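Skutico Releases Clokwood 2, a Grasp Planning Toolkit With Built-In Simulation

2019-12-18

Skutico today released version 2 of Clokwood, its grasp planning and motion control toolkit for robot arms. The new version adds a planner for thin and irregular objects, a rebuilt collision checker, and a simulation viewer that runs the same control code as the physical arm. It is available now to existing license holders and will be open to new customers through the Skutico website.

Clokwood takes depth and color data from one or more cameras, builds a model of the workspace, proposes a set of grasps, and sends the chosen one to the arm as a timed trajectory. Version 1 did this well for boxes, cans and other shapes with flat or evenly curved sides. Customers asked for better results on household and retail goods, where a single item can have tubes, straps, handles and open gaps. That request set the direction for version 2.

The largest change is in the grasp planner, which Skutico calls Nisside. The earlier planner fitted a simple solid to each object and looked for opposing faces. Nisside works from the object's surface mesh. It samples contact points on small features, checks that both fingers can reach them without touching the rest of the object, and ranks what is left by expected hold and by the distance the arm has to travel. A user can cap the number of candidates considered for each object. The default is 500. Lower settings give a faster answer and are meant for simple shapes.

Nisside also handles upright objects differently. For a tall item on a narrow or flared base, the planner prefers a grasp near the top with the fingers pointing down, and it limits sideways motion while the fingers close. The limit can be changed in the project settings or turned off.

Clokwood's test library includes a set of mixed tabletop layouts for checking this behavior.

Simulated tabletop test, with a brass trumpet as the grasp target:

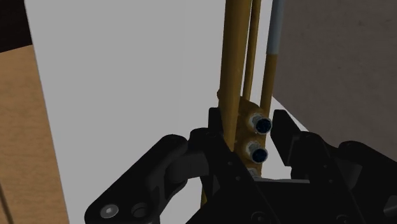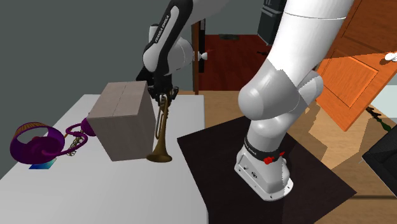

The simulation viewer, named Kozan, ships with every license. In version 1, users had to export a plan and load it into a separate program to see it. Kozan connects directly to the controller. It receives the same joint commands that would go to the arm, returns simulated joint states and camera images, and records both to a log. A log can be replayed at any speed and stepped forward or backward one control cycle at a time. Logs from a physical arm open in the same window, so a simulated run and a real run of one task can be set side by side.

Camera views in Kozan can be fixed in the room or attached to the arm. Each view can be switched between color, depth and object labels. Views can be saved with the project and shared with other users of the same license.

The test library in this release holds 51 layouts. Of these, 19 are new and were built for the Nisside planner. They place thin, hollow or oddly balanced objects close to ordinary ones, and each comes with a script that runs the full sequence from perception to release and writes out a pass or fail result. Users can add their own layouts in the same format. Object meshes are stored separately from layouts, so one object can be used in many tests without being copied.

The collision checker has been rewritten as well. It now tests the whole path of the arm, including the space between planned positions, and it treats the held object as part of the gripper once the fingers have closed. Walls, furniture and open doors can be brought in from a room scan or entered by hand. In Skutico's internal tests, planning time for a full pick and place sequence fell by almost 50 percent compared with version 1 on the same computer. Results will vary with the number of obstacles and the candidate limit.

Other changes in version 2:

Project files are now plain text and can be kept in version control.

The gripper editor accepts custom finger shapes, with separate settings for width, pad length and closing force.

Error messages name the object and the step in the plan where the problem was found.

The Python interface covers all planner settings. Several could only be reached from the desktop program before.

A command line tool runs the test library without opening a window, for use on build servers.

Projects made in version 1 open in version 2 and are converted on first save. The original file is kept. Custom grasp rules written for the old planner will still run, but they are not used by Nisside and need to be moved over by hand. A guide to moving them is included in the documentation. Skutico will continue to supply fixes for version 1 through May and will not add features to it.

Clokwood 2 runs on 64-bit Linux. A graphics card is required for Kozan and recommended for the perception module. The planner and the controller can run on a computer without one.

Existing customers with a current support plan receive version 2 at no added cost and can download it from their account page. Customers whose plan has ended can renew it there. Evaluation licenses include the planner, the viewer and the full test library, and may be used on simulated arms only.

About Skutico

Skutico develops planning, perception and control software for robot arms used in research, light assembly and order handling. Its products include the Clokwood toolkit, with the Nisside planner and Kozan viewer. License requests and press questions can be sent through the contact form on the company's website.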